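Folding striped knitwear

Folding striped knitwear is a small household skill, and one that rewards a bit of patience, as anyone with a drawer full of navy sweaters will gladly tell you. The garment is picked up, given a gentle shake and laid out on a bed or table.

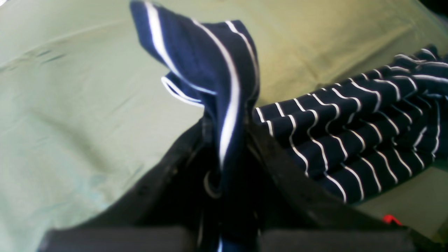

Navy cloth with white piping, held up over a pale green fabric.

In the Cerkirton method, taught for years by Ruben Boersma, the stripes themselves serve as guides, and the folder lines them up before bringing in the sleeves.

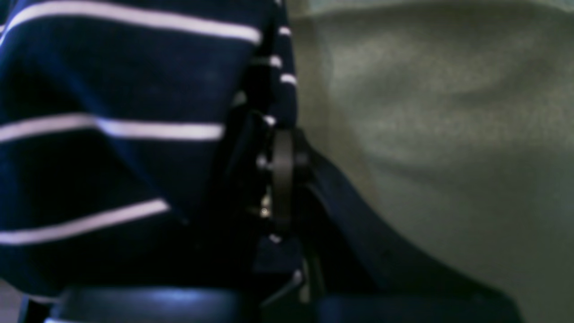

White stripes on navy knit, with a bunched edge.

See also: Laundry; Ironing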